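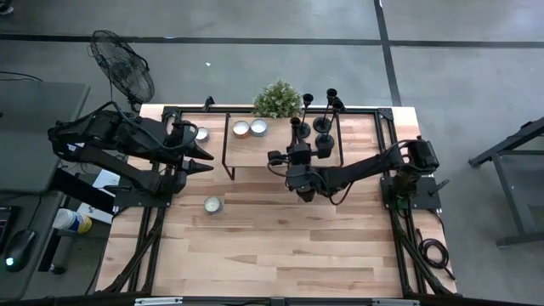 Irinix Transfer 2 Patient Stretcher

The Irinix Transfer 2 is a folding stretcher for moving patients between home, clinic and hospital. It is made for private transport operators, rural clinics and event first aid teams who need a full-size stretcher that goes into an ordinary van. We supply it across Canada from our warehouse in Padum, and we also keep the spare parts there.

The maximum patient load is 275 kg with the wheels down and locked. The stretcher itself weighs 38 kg without the mattress. Two people should always do the lifting when it is loaded, also for short steps such as a curb or a door sill.

Frame and wheels

The frame is welded aluminum with a grey powder coating. All four wheels swivel and the two at the foot end have brakes. For gravel or winter use we recommend the Pikine wheel set, which has a wider tire and a sealed bearing. It fits on the same axle and can be changed with the key that is delivered in the box.

The backrest goes up to 70 degrees by gas spring, with the handle on the left side of the patient. A right side handle is possible, but it must be asked for at the time of the order because we cannot change it afterwards. The side rails fold down completely – they do not stick out under the mattress as on the earlier model.

Mattress and straps

The standard mattress is the Sung, in dark blue, with welded seams and a cover which can be wiped with the usual hospital disinfectants. Please do not use products with a high chlorine content, as the colour will fade and the cover becomes stiff. Three patient straps with metal buckles are included. The shoulder harness is sold separately and we advise it for every road transport.

Fixing in the vehicle

The floor lock is not included in the price. Customers who already have the floor lock of the earlier Transfer can keep it, but the front pin must be replaced. Send us the model of your van and the inside length of the floor before you order, and we will answer which plate you need. Installation has to be done by a licensed garage.

Delivery and service

Stretchers in standard configuration leave the warehouse in almost 2 weeks. Pickup in Padum is possible on Saturday morning by appointment. The warranty is two years on the frame and one year on the gas spring, wheels and mattress. A yearly inspection is necessary to keep the warranty valid – your own technician may do it if he or she fills in our inspection sheet and sends us a copy.

Related items

Pikine wheel set, winter and gravel
Sung mattress, dark blue
Shoulder harness with metal buckles
Floor lock and front pin
Folding IV pole
Irinix stair chair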